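Old desktops, Jidside workshop
April 10, 2017

Skivby cleared out its back office in September and passed the towers on to us. There were 18 in the lot, most bought for the old Prerkberg branch. We are stripping them for parts and keeping the cases that still close properly. Drives come out first and go in the grey tub - please don't mix them with the tested ones.

Side panel off, Dell board, graphics card still in its slot.

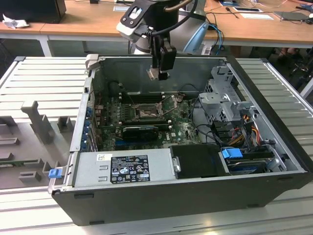
Memory gets sorted by size after that, and the power supplies are labelled and shelved by the door. Colour tags are in the top drawer.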